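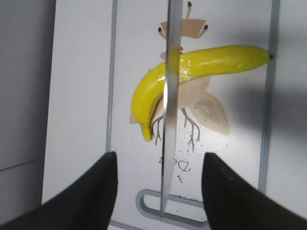 Dwayne Zamora has been lending toys for a living since he left his job in a furniture store, and he still has difficulty explaining to people what he does. His toy library in Plillard works the same way as a library for books. A family chooses some toys, takes them home for three weeks, and brings them back. When I asked him which toys are borrowed the most, I expected to hear about trains or building sets. He said food. Children want toy bread, toy eggs, toy fruit, and they want above all a banana like the yellow plastic one, with the brown-black tip at one end and the bit of greenish stem at the other. "It is a telephone," he told me, very seriously. "Every child under four knows this. You buy a toy telephone and they talk into the banana."

We spoke in the back room on Halvorsen Street, where the toys are checked before they return to the shelves. Zamora is a tall man with a low voice, and he continues to work with his hands when he talks. During our conversation he repaired the string of a pull-along duck, and then took the string out again, as he was not satisfied with the knot.

I wanted to know first how the idea came to him. He answered that it did not come to him at all, it came to his sister. She had two small boys and a small apartment, and on one evening in February she called him and asked if he could keep some of their toys in his garage. He said yes. A month later she wanted these toys back and gave him some others. "And the boys were so happy with the old ones, like it was a birthday," he said. "I thought, these are the same toys. Nothing is new about them. They only went away for a while." He told the story at work, and a colleague asked if her daughter could have the toys which were resting in the garage at that moment. For the first year the whole library was this, eight families and a garage.

Today a member may choose from a collection of up to 188 toys, depending on what is out for repair. It does not sound like a lot, and I said so. Zamora agreed that it is not a lot. He had more before, and he reduced it. "When there was too much on the shelf, the children walked along it and touched everything and took nothing. The parents became nervous, they looked at their watches. Then the parent chose, and it was always something with letters and numbers on it." He is not against letters and numbers, he added. But he has noticed that such toys come back very clean.

This is something I did not think about before I met him, that a lender of toys can see how much they were used. A shop sells a thing and never meets it again. Zamora meets it after three weeks. He looks at the wheels, the corners, the places where paint goes away first. He can tell when a puzzle was made only once, and he can tell when a doll slept in a bed every night. "The good toys come back tired," he said.

I asked for an example of a toy which he misjudged. He put down the duck and laughed. There was a marble run from a company called Grillari, wooden, very beautiful, and the most expensive thing he has ever bought for the library. He placed it in the window. Everybody borrowed it one time. "It takes one hour to build and then a marble goes down, and the child looks at you and says, again, and you are putting it together again on your knees. The fathers loved it. The children loved it for one evening." On the other side, a box with old wooden spoons and pans, which he received from a neighbor who was moving away, has a waiting list. He did not want to put it in the catalog in the beginning. He was ashamed of it, he said, because the members pay for a subscription and these were only kitchen things.

The question of money is not easy. The fee is low, and Zamora wants to keep it so, but plastic cracks and batteries die and rent goes up every year. He earns a part of his income from repairs, which people bring to him from outside the library as well. For this he has the help of Tobias Dunleavy, a retired watchmaker, who was present in the room for the second half of our conversation and did not look up very often. Mr. Dunleavy takes care of everything with a spring inside. He came the first time as a customer, with a music box that belonged to his granddaughter and a complaint about how badly it was made. "He explained to me for forty minutes what was wrong with it," said Zamora. "Then I asked him, why don't you repair it, you are a watchmaker. And he said that he had not brought his tools." The next day he brought his tools.

I asked Mr. Dunleavy if toys are more difficult than watches. "Worse," he said. "A watch was made by somebody who expected it to be opened." Most of the toys on his table are closed with glue, or with screws for which there is no normal screwdriver. He opens them anyway, and closes them with screws that a parent can turn at home. He showed me a talking bear with a neat new seam along its back. It does not talk now. Both men consider this an improvement.

Cleaning takes more time than repairing. Everything plastic is washed in warm water with soap and dried on racks overnight. Wood is wiped with a damp cloth and never put in water. Soft toys go into the machine in a pillowcase, and if a soft toy cannot go into the machine, Zamora does not buy it. He was surprised when I asked about lost pieces, because he thinks that this is the smallest of his problems. There is a jar at the desk, and parents drop into it whatever they find under the sofa, also months later and also from toys that never belonged to the library. Once there was a real tooth in it. He asked all the families, and the owner was found, a girl who had already been paid for it.

Do the children not cry when they must give a toy back? This was the question I had from my own home, where we have a son of five. Zamora took it seriously. Some of them cry, he said, mostly in the first two visits. He has a rule that a child puts the toy on the shelf with his own hands and the parent does not do it for him. After this the child can see where it lives and that it is safe there. And a family can extend a loan one time if nobody else is waiting. One boy has borrowed the same green tractor, with breaks in between, for eight loans. Zamora has thought about giving it to him as a present. Mr. Dunleavy is against it. "He likes to come and get it," he said from his table. "If you give it to him he has a tractor, and that's all."

There is a plan for a second place in Prarneo, on the other side of the river, where there are many young families and no toy shop since a long time. Zamora spoke about it with care. He has seen a room there which has good light but stairs, and stairs with a stroller are a bad thing. The owner has promised a ramp. Until there is a ramp, he will not sign, and he asked me to write this down exactly in this way, in case the owner reads it.

Before I left, he wanted to know what our son likes. I said animals, and at the moment mostly fish. He went along the shelf without hurry and came back with a wooden fishing game with magnets, where one of the rods had been mended with a piece of brass wire. I signed the card. We have it until the end of the month, and the rod with the wire is the one over which there is a fight every evening.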